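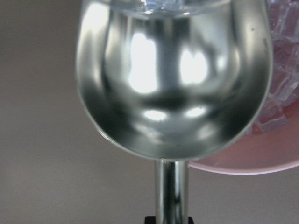 Piso Countertop Ice Maker

We've had the Piso running all summer and still love it! Fill the tank, press start, and the first batch drops in nearly 23 minutes - small, clear cubes that don't clump together in the glass. It has 2 cube sizes (the small one is great for iced coffee) and a basket that lifts right out for rinsing. The lid is quiet too, so late-night lemonade won't wake anybody.

Tank: 400 ml
Colors: white, slate
Item no. 471

The slate model is back in stock in September. Spare baskets are listed under Parts.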